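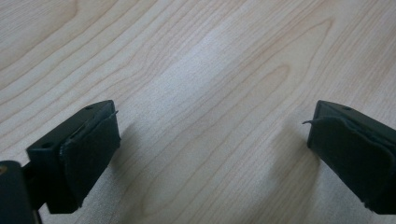 Ponska Household Security Project
Second progress report to the Hedley Fund

Reporting period: May to November
Prepared by: Delia Sârbu, project lead

1. Purpose of the report

The grant supports measures to reduce night-time burglary, and injury to occupants during burglary, in two residential districts, Hodoroagă and Tuvance. The first report dealt with recruitment and the baseline survey. The present one covers delivery of home security visits, the victim contact service and the state of the data agreement with the police. Spending is reported separately in the finance return.

2. Home security visits

The target for the period was 1,752 completed visits across both districts. The number completed was 1,319. Nearly all of the shortfall falls in Tuvance, where visits began nine weeks late while the lettings agents settled whether tenants could agree to lock changes without written permission from the landlord. The agents have now accepted a standard consent form, and a signed copy is kept with each visit record.

A visit is counted as completed only when the surveyor has checked all ground-floor doors and windows, any door between a garage and the house, and the outside lighting, and has left a written list of recommended work. Part visits are recorded but not counted. Where a householder declined entry to a room, the visit is treated as a part visit unless the room has no outside opening.

The most common fault recorded in Hodoroagă was a patio door with a single latch and no second locking point. In Tuvance it was a rear window left on a night vent setting that could be released from outside. Both faults can be put right at low cost, and the fitting team has given them priority over alarm work.

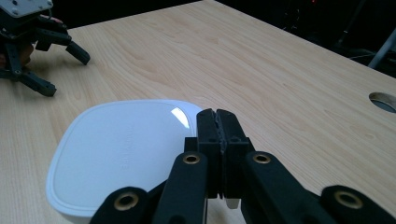
3. Fitting work

Under the grant, fittings are free to households that have been burgled in the previous year, to those with an occupant over 70, and to those on the reduced council rate. Other households receive the written list and a price guide.

Two changes were made to the fitting schedule. Door chains were dropped in June after the fitters reported that the frames in the older Hodoroagă terraces would not hold the screws under load; a door bar is now offered in their place. Battery alarms were moved to the end of the schedule, as the supplier could not meet the agreed delivery dates. Deliveries resumed in September and the waiting list is being worked through in order of application.

4. Victim contact service

Households reporting a burglary are offered a call within two working days and a visit within ten. The two-day standard was met in every month except August, when one of the two contact posts was vacant. The post was filled in September. The ten-day standard was met throughout in Hodoroagă and missed in Tuvance in July and August.

Where an occupant was at home during the offence, the case is passed to the senior contact worker and the first visit is made by two members of staff. Children in the household are offered a separate appointment. Take-up of these appointments has been lower than planned – the present venue is a long bus ride from Tuvance, and a room nearer the district is being sought.

5. Data

The agreement for monthly offence data was signed in July. Records arrive at street level, without house numbers, and are matched to visit records by street and month. The matching is adequate for district totals but too coarse to compare visited and unvisited homes on the same street. A request for a finer match, carried out by police analysts on their own premises, is under discussion.

No claim is made at this stage about the effect of the visits on offending. Burglary in both districts varies strongly by season, and the period contains no full winter.

6. Variation requested

The project asks the Fund to agree the following:

Carry the unmet visits into the next period, giving a combined target of 2,107.

Move the unspent salary from the vacant contact post into travel costs for Tuvance appointments.

Reserve 200 door bars for emergency fitting after a reported offence, outside the normal order of application.

7. Next period

Evening visits will start in Tuvance in December, between 5 pm and 8 pm. The surveyors' checklist will be revised to record the type of lock on each door as well as its condition. The third report will include the first full set of follow-up calls, made six months after the visit.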